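4.2 Folding a sheet of card

We come now to the chore that gave us the most to think about, and which looks like the easiest of the lot. Folding one light sheet on a countertop asks two grippers to share something that bends whenever either of them moves, and Orari, our planner, was first written for stiff things such as blocks. We gave it 2,000 training runs -- a generous helping, we felt -- and then 179 test runs on the Notden bench. 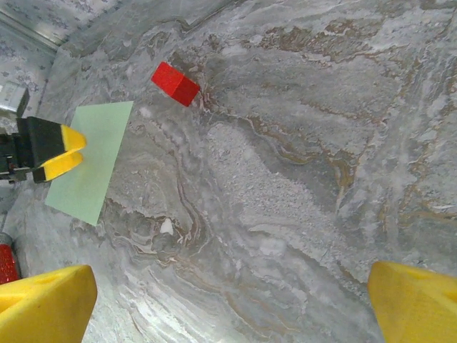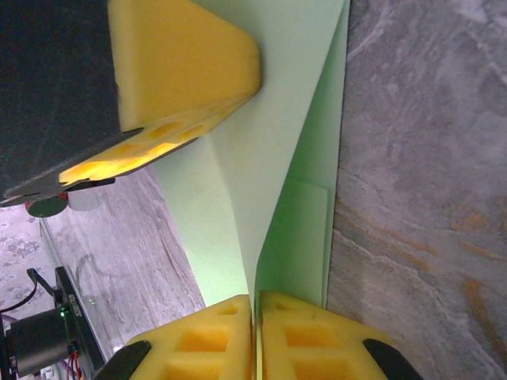
Figure 3. Wrist views from the folding task, with the pale green sheet on the marble-patterned top (first view) and bent between the yellow fingertips (second view).

4.3 Sorting small parts

The shop-floor chore was kinder to us, and we kept the same planner settings for it throughout.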